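Accept cookies to improve your experience on this site. Manage preferences | Accept all

3.2 Drive removal and carrier condition

Desktop computers reaching the Rinden depot were sorted by chassis type before any part was taken out. The work reported in this section concerns the tower and small desktop units of the Corkomow consignment, which supplied 1,778 machines over the period of the study. Units without a hard disk drive at intake were logged and passed directly to board recovery. They play no part in the figures given here.

The drive was treated as the first item to be removed once the side cover was off. Two considerations led to this order. The drive is the only part of the unit that falls under the data handling rules of the depot, and its early removal shortens the time for which a machine has to be kept in the locked area. In many of the units the drive carrier also lies close to the motherboard, and cables left in place during later steps tend to catch on it.

Most of the drives in the consignment were 3.5-inch units held in plastic carriers. A carrier of this kind grips the drive along its edges and slides into a cage fixed to the chassis. Blue plastic was the usual colour for parts meant to be handled during servicing, and the carriers in Figure 4 are of this type. The tab or handle at one end gives a clear point at which to hold the carrier, and its state proved to be a better guide to the ease of removal than the age of the machine. Where the tab had snapped, the carrier had to be levered from its cage, and the cage itself was often marked in the process. 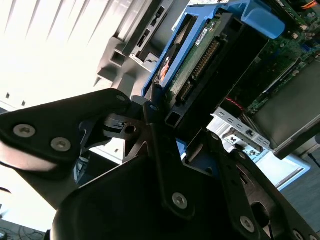
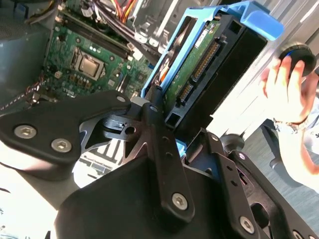 Figure 4. Hard disk drive in a blue plastic carrier within an opened desktop chassis. The green circuit board on the underside of the drive and a small white label are visible in both views; the lower view also shows the data and power connectors.

The position of the connectors matters for the order of work. On a SATA drive the data and power connectors sit next to each other on the same edge, the power connector being the wider of the two. Both plugs were withdrawn before the carrier was moved. Pulling the carrier with a plug still attached puts a bending load on the connector housing, and a cracked housing is enough to exclude a drive from reuse under the grading scheme adopted here (Section 2.4). The plugs were held by the body and drawn straight back, and the cables were then folded clear of the board.

Carriers were graded on a scale of 3 levels. Level 1 denotes a carrier with its tab whole and no visible cracking along the sides. Level 2 covers surface wear and light cracking that does not affect the hold on the drive. Level 3 denotes a broken tab, a missing locating pin or a side that no longer closes on the drive. In a trial batch of 104 units, 74 carriers were placed at Level 1. The rest were divided between the other levels, with Level 3 the smaller group.

Grading by eye was found to be adequate for the tab and the outer faces but less so for the locating pins, which are hidden while the drive is in place. Pins were therefore checked after the drive had been separated from its carrier. The same difficulty was noted in the Kudano survey of office equipment, where pin damage was recorded only at the repacking stage and was probably understated.

Drives and carriers were kept as pairs until the drive had been wiped or sent for shredding. Carriers from shredded drives were returned to stock if graded at Level 1 or 2. Level 3 carriers were added to the mixed plastics stream, as no repair of the tab was found to hold under repeated use. The Softić procedure, which allows bonded repairs to the carrier sides, was considered but not adopted.

One limit of the method should be noted. The grade describes the carrier alone and says nothing of the cage into which it fits. A sound carrier may still run badly in a bent cage, and some of the slow removals logged during January are likely to have had this cause. Cage condition was added to the intake sheet for the later part of the work and is treated in Section 3.3.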